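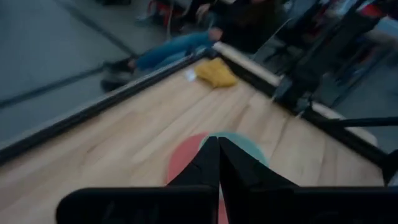

About Gunham

Hi, and thanks for stopping by! I'm the person behind Gunham, which is a very small company that makes cleaning and dusting cloths for wooden tables. That's the whole business. I get asked at parties what I do and I say "table cloths," and people picture lace, and then I have to start over (table, space, cloths).

I started with one table, my own, a big pale one I bought secondhand when I moved to Tefera Street. I loved the grain on it so much that I got a bit silly about keeping it nice. I tried paper towels, old T-shirts, a sponge that left a gray smear I can still find if the light's right. Then I cut up a length of soft cotton left over from some curtains, hemmed it badly, and used it every day for a year. Friends wanted one. Then their friends did. My first proper batch was 300 cloths, sewn at my kitchen table in the evenings, and I gave away more of those than I sold.

What we make

The everyday cloth is called the Plusar. It's a soft cotton weave, hemmed on all four sides, and big enough to fold in quarters so you get several clean faces out of it before it goes in the wash. It's fine for dusting, for crumbs, for wiping up after a kid has been gluing things. I use it slightly damp and go along the grain, then over again with a dry one if I'm feeling virtuous, which is maybe every other Sunday.

The heavier one is the Gutis. It's meant for oiling and waxing, so it's thicker and holds more, and it isn't as pretty. Please don't buy the Gutis for dusting! I say this on the order page too and people still do it, and then they write to me that it's stiff. It is stiff. It softens up after a few washes, but the Plusar is the one you want for crumbs.

They come in packs of 6. I know some of you would like to buy just one, and I've gone back and forth on this, but the postage makes it a bad deal for you and a worse one for me.

How I work

For the first couple of years everything happened at home. Now I rent a workroom on the ground floor, with good windows and a sink that takes forever to run warm. The fabric comes in on rolls, gets washed before it's cut (cotton shrinks, and I'd rather it did that on my time than yours), and then it's cut, hemmed, pressed and folded. I have help with the hemming in the busy months. The folding I still do myself, mostly with the radio on, and I've become unreasonably fast at it.

Every new fabric gets tried on a real table before I order more than a sample. I spill coffee, I drop toast, I leave a cloth in a heap overnight to see how it is in the morning. Last year we sent out 1,552 packs, our best year by a long way, and I'm hoping for a bit more this time without having to move again.

Things people write to me about

Color mostly. I don't do white, and I probably won't. White cloths look lovely for one afternoon.

Washing: warm, with like colors, no fabric softener. Softener coats the cotton and then it just pushes water around your table. Line dry if you can, a low dryer setting if you can't. If you've used a Gutis with oil, lay it out completely flat to dry, outdoors if possible, and never ball it up or put it in the dryer. Oily rags can heat up and catch fire all on their own, so please take that one seriously.

Varnished tables, bare tables, oiled tables: the Plusar is fine on all of them. If your table is old or valuable or belonged to your grandmother, try a corner first.

Wholesale: yes, in small amounts! I supply a few kitchen shops and one furniture restorer. My limit is 1,000 cloths on a single order, and I need plenty of notice for anything that size.

Come by

The workroom is open to visitors on Sat 28 April, all day, and you can pick through the seconds basket (wobbly hems, half price). Parking is easier behind the building than in front. If you can't make it, I'm planning another open day in June and I'll put the details up on this page once I've settled on a weekend.

Otherwise, use the contact form. I read everything, and I usually answer in the evening.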